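What are the rules for resetting a pick and place task between runs?

Posted by Flara, 1st August

We have a small arm with a two-finger gripper and one task, a white block and a green lid on a gray mat. The target is 380 runs by December. Two of us take turns and we don't reset the same way. Is there a standard for this, or does everyone make up their own? The mat is taped down at the corners.
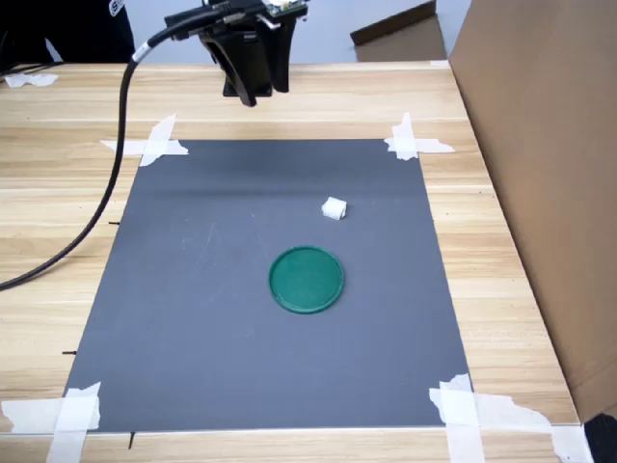 My own habit is to move both objects every run. My partner only moves the block and leaves the lid where it was. I would like one written rule we can both follow.

Nyamweya

There is no official standard that I know of for resets. The safety standards cover the arm and the people near it, so read those separately. For resets we wrote a one-page sheet:

Draw 12 start spots on paper and work through them in order.
Hands stay off the mat until the arm is parked.
Check the tape every 10 runs and replace any that lifts.
Log failed runs too. Don't delete them.
Stop and write it down if the block is gripped crooked or touches the rim of the lid.
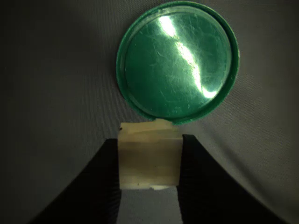
Page 2 of 2

Whether you move the lid matters less than both of you doing the same thing. If you change the rule partway, start a new folder and put the rule in it as a text file.

Gutis

Agree with the sheet. We lost nearly 12 runs to a mat that had slid. Also mark where the mat goes on the table, tape gets replaced and then it's never square again.

Zitex

just move everything every time, works for us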